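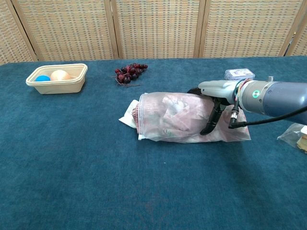
**Does a spreadsheet cell that shows 0.3 always hold exactly 0.3?**

It holds the nearest binary fraction to 0.3, and the display is rounded to the number of digits the cell format allows. Two cells that both show 0.3 can differ in the last few bits and fail an equality test.

---

### SUM is off by a tiny amount and my check cell says FALSE

Posted by **Izzati Sitompul**, 2025-09-20

I keep a ledger exported from Vinier as CSV. It has 2784 rows. Column D is the amount with two decimals. At the bottom I have

`=SUM(D2:D2785)`

and next to it the control total that Vinier prints on its own report. Both show the same number. The check cell is

`=D2786=F2786`

and returns FALSE. If I subtract one from the other I get 0.00, but if I widen the format to 14 decimals there is a nonzero digit near the end. The April ledger had only 97 rows and the same check returned TRUE, with the same formulas.

I have already ruled out text values (ISNUMBER is TRUE for the whole column) and hidden rows. Is the export damaged, or is this a setting? I would prefer not to retype anything.

---

**Fiadzo**

Format the column as Currency. Fixed it for me.

> **Izzati Sitompul:** Tried it. The check still returns FALSE.

---

**Gifty Nartey**

The export is fine. The format change above only affects what is drawn in the cell. The stored value stays the same, and the comparison uses the stored value.

Amounts such as 0.10 or 19.99 have no exact form in binary floating point. Each is stored as the closest available 64-bit value, which carries a very small error. When you add a long column, every addition rounds again and the errors pile up or cancel depending on the values and their order. A short column can land on the same bits as the control total by luck. Sorting your ledger differently may even flip the result.

Options, in the order I would try them:

1. Round both sides before comparing: `=ROUND(D2786,2)=ROUND(F2786,2)`. This is enough for a control total.
2. Test against a tolerance: `=ABS(D2786-F2786)<0.005`. Same effect for two-decimal amounts, and easier to read later.
3. Store whole cents. Put `=ROUND(D2*100,0)` in a helper column, fill down, and sum that. Integers of this size are exact, so plain equality works. Divide by 100 only for display.

Do keep the ROUND in option 3. Without it, `D2*100` can come out a hair above or below the integer and you have the same problem again.

Many spreadsheet programs also have a "precision as displayed" setting or something with a similar name. It changes the stored values permanently, for the entire workbook. If you have a rate column formatted to 4 decimals but holding 8, the extra digits are gone once the file is saved. Make a copy first if you want to test it.

> **Izzati Sitompul:** Option 3 works, and the check is TRUE on both ledgers. I put option 2 in the Geso template as well, where the amounts come in already summed.

---

**Jestetti**

Similar issue with IF and percentages that should add up to 1. I used `ROUND(...,4)` inside the IF. Not sure it is the right number of digits, but it stopped the false warnings.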